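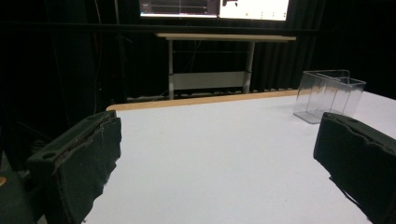
From: Gladys Villanueva
To: Sundton Curb Finds list
Date: Jun 11, 2024
Subject: Re: that dresser on Dellow Street, and what gets left where

Hi all,

Natalia, I went by on my way home and it's still there! Well, most of it. Two of the drawers are gone and somebody has set a microwave on top. I didn't take the microwave. My answers are mixed in below, sorry if the quoting comes out funny, I'm still getting used to this mail program.

Natalia Medrano wrote:

> Did anybody else see the big dresser on Dellow, on the side by the
> laundromat? It had a handwritten "works fine" sign on it, which I
> thought was sweet for a dresser. I was on the bus so no picture.

I saw the sign too, only by the time I got there it had moved to the microwave. So now I don't know who is claiming what works. The dresser is one of those long low ones with the curvy legs. My aunt had the same kind in her hallway for my whole childhood, full of tablecloths and dead batteries. If I had a truck I might be in trouble.

> I've been riding this route for 4 months now and I swear Dellow gets
> more furniture than any other street in town. Is it the apartments?
> Does the city even pick it up?

It's the apartments, I'm pretty sure. The leases in those two big buildings by the park mostly turn over at the start of the month, and you can set your watch by it. Mattresses first, then desks, then a week or so later the odd stuff (last October it was a church organ bench and a whole set of bar stools with one seat missing). Prerkeck Avenue used to be just as good but they put in the no-stopping signs and I guess people can't pull over to unload anymore. I do miss it. I got my porch chair there.

The city does pick it up, if you call. You have to give them the nearest house number and say what it is, and they'll ask if it's "bulky" or "extra bulky," and I have never gotten anyone to tell me the difference. A loveseat was bulky. A recliner was extra bulky. Go figure. They got the recliner in 2 days and the loveseat sat there until the rain turned it into a planter.

> Also, what's the rule about posting the exact address? I don't want
> to get anyone fined.

We go by street and cross street, no house numbers. We had a dust-up about this a few years back when a man wrote in very upset that we'd "published his sofa." It wasn't even his, it was his neighbor's, but it was in front of his hedge and he'd been getting calls. The fine is $400 the first time, and I've heard it goes up to 2,000 if it's a business doing it, so I can see why folks get touchy. Cross streets are plenty. Anyone who really wants that dresser will find it, it's the size of a canoe.

> Last thing, is there still a ride this month? I'd love to come if it's
> not too fast.

Yes, please come! And it's not fast. We stop every time somebody sees a lamp. We meet behind Valdovinos (the bakery, not the tire place, people get this wrong every time and the tire place is very patient with us) and we go out along the canal path, up the back of the school, and then down Dellow so we can finish with something good. Bring water, and a real lock if you want to come in for a roll afterward. Kids are fine. Dogs in baskets have been fine so far.

The only hill is that little one by the water tower and half of us walk it. I walk it. You'll be in good company.

A couple of other sightings while I'm typing:

- Green plaid couch, Prerkeck and 4th, no cushions. Second plaid one this spring, so either there's a pair or it's traveling.
- Office chair on its side by the canal bridge. It has been there so long I say good morning to it.
- Upright piano, back of the school lot, under a tarp. I lifted the corner and played a C and got something that was sort of a C.
- Crib, taken apart and tied up with string. If you know anybody who needs one, check the date on it first, the older ones have been recalled.

And if whoever posted the blue armchair last week is reading, did you ever go back for it? My sister is asking. She has a spot for it, she has measured the spot, and I'm hearing about this chair at every meal. Write me off list if you like.

Gladys

(still looking for a second porch chair, any color, must have all its legs)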